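# Stomel tidy-up kit (shared workshop build)

**Status:** on the shelf, bookable, read the caveats first
**Kept by:** Asabe Nwachukwu
**Arm time:** sign up on the sheet by the door

Stomel is a set of scripts and a parts list that Cutmont sells to people who already have an arm and a two-finger gripper. You supply the arm, the table and the patience. The sales page says "household pick and place in an afternoon." Ours took most of September, and I would still describe it as a table that sometimes puts things in a bin.

I'm listing it here as equipment because people keep asking to book it. I'd like them to know what they are booking.

## What you get

- The arm, bolted down, with its controller
- Parallel gripper, black fingers, spare pads in the drawer marked Grasel
- Open plastic bin as the drop target
- Assorted small things to pick up, including toy food
- A laptop with the Stomel scripts and our own fixes on a branch called `emrys-2`
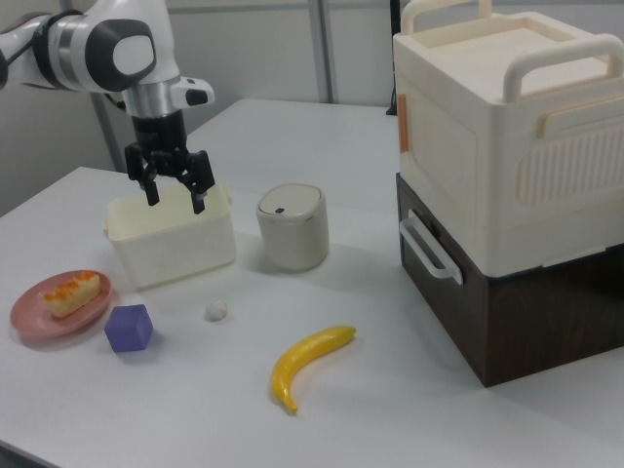
The kit's claim is that it "adapts to any container." What we found is that it adapts to any container whose height you typed into the settings file. Type it wrong and the fingers stop too high, let go, and whatever they held bounces. Emrys Sayce spent a Sunday adding a slow approach for the last bit of travel. It helps. It also makes each cycle long enough to go and fill the kettle.

## Numbers, for what they are worth

Filippos Athanasiadis logged 300 attempts with the arm at its default speed. 54 of them missed outright. The vendor would call that a good score, and maybe it is, but he was placing the objects by hand in friendly positions and he'd tell you the same. I don't have a figure for objects dumped out at random, and I'd be suspicious of anyone who did after one month.

The log is in the shared folder. The last entry is row 2264, mostly joint temperatures, so don't be impressed by the size of it.

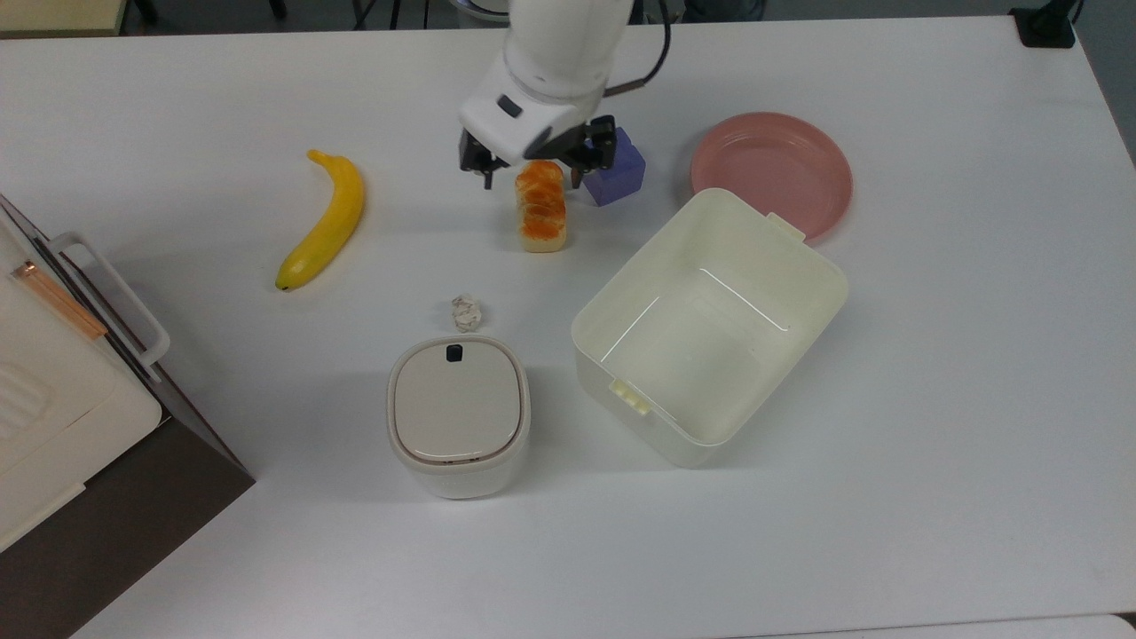
Soft or light objects are the weak spot. The force setting has 9 levels and the difference between the lower ones is hard to feel with a finger in the grip. Nektarios Athanasiadis thinks the scale is cosmetic. I wouldn't go that far, but I haven't been able to prove him wrong either.

## Before you book

1. Home the arm with the table clear of your hands and your coffee.
2. Check the bin height in `settings.txt`.
3. Run the dry pass. Watch all of it.
4. Keep one hand near the stop button.

Don't update the scripts. The Galanis plug-in breaks on the newer version and Gumaro Solís is the only one who knows how to roll it back.

## Would I buy it again?

The parts list, yes. It saved us some wrong orders on brackets and cable. The software I'd write off as a starting point that costs money. If you want to learn how picking works, book it and bring your own objects. If you want a clean table, use your hands.

Corrections to this page go to Asabe. Leave the laptop plugged in.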